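Griltar Two-Arm Build, Set-Up Guide for Home and Shared Workshops
Section 6: Rehearsal in the Clikeck Simulator
Maintained by Rosalind Kasprzak. Revised Wednesday, June 18, 2025.

This section applies to builders who have completed the mechanical assembly in Sections 3 and 4 and have a working Fastasport control box. The rehearsal is carried out with the motors disconnected. Do not go on to Section 7 (First Power-Up) until every step in 6.2 through 6.5 has been completed and entered in the build log.

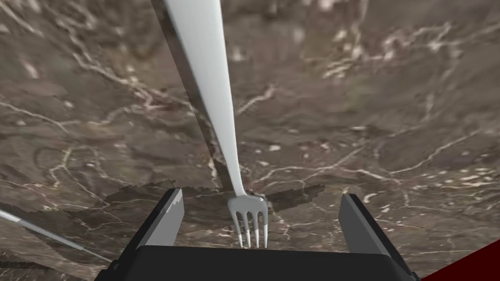
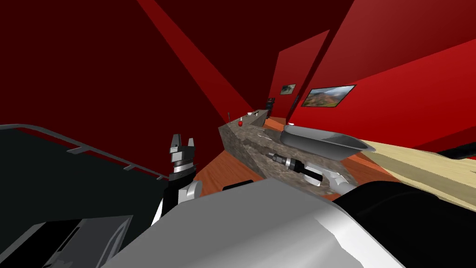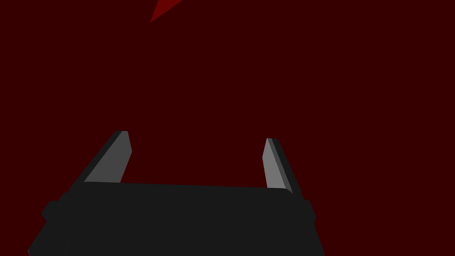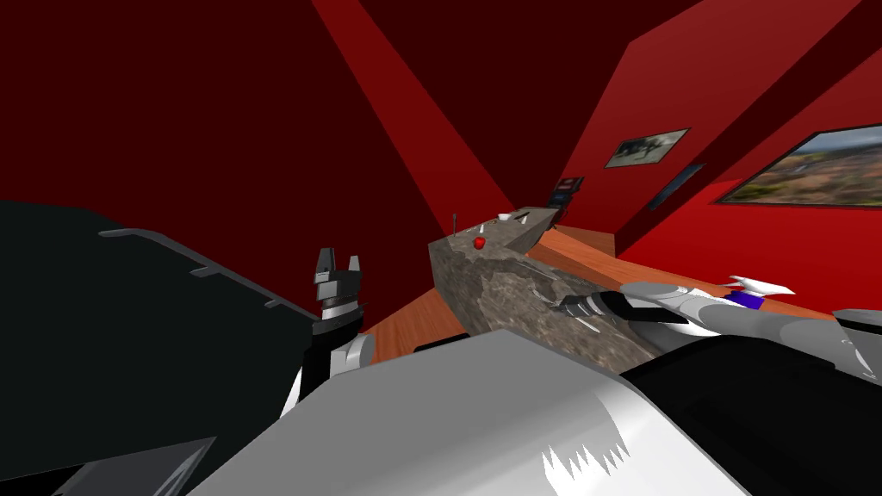

Figures 6-1 to 6-4. Rendered simulator views. Figure 6-1: fork between the open fingers. Figure 6-2: gripper with fingers up, counter behind. Figure 6-3: open gripper against a plain dark red background. Figure 6-4: both arms and the counter.

6.1 Before you begin

You will need:
The computer on which Clikeck was installed in Section 2
The Fastasport control box, with its network cable
The arm files saved at the end of Section 5
A tape measure marked in millimeters
The build log

CAUTION: Unplug the motor supply at the wall before connecting the control box to the computer. The switch on the front of the box does not isolate the motors.

Builders at the Kapoor workshop must also hang the red tag on the motor supply lead and sign the board by the door. The tag stays on the lead until the rehearsal is finished, including during breaks.

6.2 Loading the scene

1. Start Clikeck and choose Open Scene.
2. Select the kitchen scene supplied with the build files. Allow it to load fully. On older computers the stone surfaces may appear blurred for some time after the room is drawn.
3. Choose Add Arms and select the left arm file, then the right arm file. The order matters. If the files are loaded in reverse, the simulator will accept them without a warning and the arms will answer to each other's commands.
4. Open the Base panel and enter the distance between the two arm bases. The standard build uses 600 mm. If your bench required a different spacing, enter the distance you measured in Section 3.
5. Enter the height of your bench top. The drawings assume 635 mm.
6. Choose Save As and give the scene a new name. Do not overwrite the supplied scene.

NOTE: Measure base spacing from center to center, not between the outer edges of the housings. Most requests for help with this section are traced to this measurement.

6.3 Checking the views

The scene has two close views, one behind each gripper, and a room view that can be moved. Check the close views first.

1. Choose the left close view. The body of the gripper should lie along the bottom, with the two fingers rising on either side of an open gap.
2. Command the gripper to open fully. Both fingers must remain in view. In Figure 6-3 the space between the fingers is clear and nothing is held.
3. Command the gripper to close, and then to open again. The fingers should move together. If one finger moves and the other does not, return to 5.4 and reload the finger pairing.
4. Repeat steps 1 through 3 with the right close view.
5. Choose the room view. Turn it until the counter and the gripper to be checked are both visible.
6. Save the room view under your own name.

NOTE: The room view follows its mounting point and may appear strongly tilted, as in Figures 6-2 and 6-4. A tilted view has no effect on the motion of the arms. Builders who prefer a level view may set Roll to zero in the View panel, but the saved positions in 6.4 must then be checked again.

NOTE: One finger may look shorter or narrower than the other in a close view. Compare the two values in the Finger panel before making any adjustment. They should agree.

6.4 Rehearsing an approach

The fork is used for the first approach. Other objects may be tried after the fork has been completed with both arms.

1. Set Speed to 19 percent. Leave it at this setting for the whole of 6.4.
2. Move the selected arm to its saved start position.
3. Open the gripper fully.
4. Using the jog keys, bring the gripper toward the fork until the fork lies in the gap between the fingers. Figure 6-1 shows the tines between the fingers with the gripper still open.
5. Stop. Read the clearance for each finger in the Finger panel and write both values in the build log.
6. If the two clearances differ, jog the gripper sideways and read them again.
7. Close the gripper.
8. Raise the arm by the smallest jog step and stop. Check that the fork has moved with the gripper.
9. Lower the arm, open the gripper, and return to the start position by the same path.
10. Repeat with the other arm.

CAUTION: Do not use Go To Start while the gripper is below the height of the counter top. The command takes the shortest path, and in the physical build that path may pass through the bench.

CAUTION: Shadows in the close view are drawn coarsely and can show stepped edges. Do not judge height above the counter from a shadow. Use the Height value.

6.5 Checking for contact between the arms

1. Move the left arm to its start position and leave it there.
2. Jog the right arm to the counter. Stop before any part of the gripper meets the stone.
3. Choose Contact Check. A contact is listed by arm and segment number.
4. If a contact is listed, enter the segment numbers in the log and review the base spacing from 6.2.
5. Return the right arm to its start position and repeat the check with the arms exchanged.

Contact Check does not include cables. Cable routing is covered in Section 7 and must be checked by hand.

6.6 Fault messages

Message 19, Arm file not matched. The same file has been loaded twice. Remove both arms and repeat 6.2 from step 3.

Message 29, Finger range exceeded. The open width is greater than the value stored in Section 5. Enter the stored value again and restart the simulator.

View frozen. Close the room view and reopen it. If the close views have also stopped, save the scene and restart Clikeck.

Jog keys have no effect. Click once inside the view. If the keys still do not respond, confirm that an arm is selected in the Base panel.

6.7 Log entries

Record the scene name, the base spacing entered, the finger clearances for each arm, and any contacts listed. In a shared workshop, a second member must read the entries and initial them before the motor supply is reconnected. Logs begun under the September edition of this guide remain valid, except that the contact check in 6.5 must be repeated.

Continue with Section 7, First Power-Up.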